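Went to the open day at the Prollden workshop in Skungate. February 2019, grey and cold, decent turnout. Posting my notes as a thread.

**1/** They had 4 robot arms set up. I spent most of my time at the one they call Lloyd, doing household things on a white table. Fruit, bowls, a heap of cloths. You stand behind a rope and someone talks you through it.

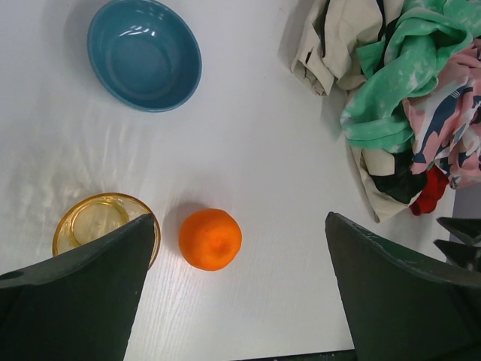
**2/** Mirela Quintana has replied already to say fruit is the easy part and she'd want to see it fold a shirt. Fair point. There was no folding on the day. I asked, and was told September at the earliest.

**3/** Suryani Kusuma ran our session. She said they have logged 3,109 tries at picking things up, and 1,356 of those were with cloth. Cloth gets more time because it never lies the same way twice.

**4/** The fingers are plain pointed jaws. I'd expected something softer for fabric. Suryani said they tried suction first and went back to pinching. 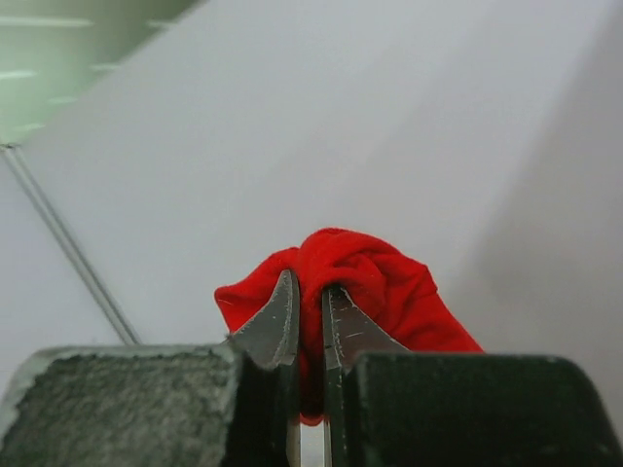

**5/** It is slow. I don't mind that, but the children near me did and went off to find the biscuits. Each session was 44 minutes, which is long if you're standing. A few chairs would help next time.

**6/** Best part was the questions at the end. Conall Fitzgerald asked what happens when the arm gets it wrong. Answer: a person stops it, puts the things back and it tries again.

**7/** Free to get in, parking round the back off Gindcombe Road. I've asked to go on the list for the September one and will post the date when I get it.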